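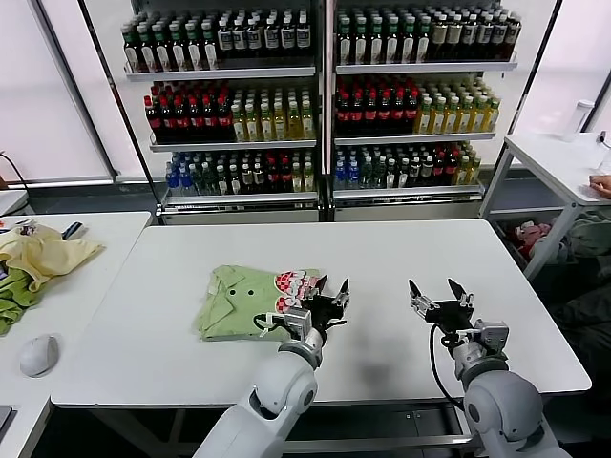
Oľga Matoušek wants the rule to say that no hand goes on any table the arms can reach while the motors are live, and she wants it said in those words, without "where practicable" on the end. I wrote it down as she gave it and we argued over it until lunch.

Notes > Diary > Cell practice

04/05/2026
By Tahsin Amarasinghe

My draft said "keep clear of the work area". Her trouble with that is the side tables. Do they count as work area or not? I had always thought of it as the centre table only, and I suspect everyone else at Clokham has too. We settled on measuring reach from each shoulder joint with the arm fully out, then adding a margin. Kuruc is going to do the measuring. Until then the rule stands as Oľga put it.

The folding rules took the rest of the day. Wudov's sheet has 11 of them and two contradict each other. Rule four says a garment starts flat and face up. Rule nine says it may start folded if the run is marked as an unfold. I've put the two together and asked that the start state be typed in before the arms are enabled — not afterwards from memory, as I have been doing.

Of the 366 runs logged since November, 20 have no start state at all. I would sooner throw them out than guess. Oľga agrees. Kuruc does not, and will say so in writing.

Cables. The Loner manual wants slack at the wrist but no loop big enough to catch a finger or a collar. It gives no size. I moved our cable check from weekly to the start of every session and put a line for initials beside it.

Still to do: the wording on who may press the stop. I have "anyone, at any time, without asking". Leave it at that.

Home by seven. Leftover soup.

Last updated: same evening, rule nine corrected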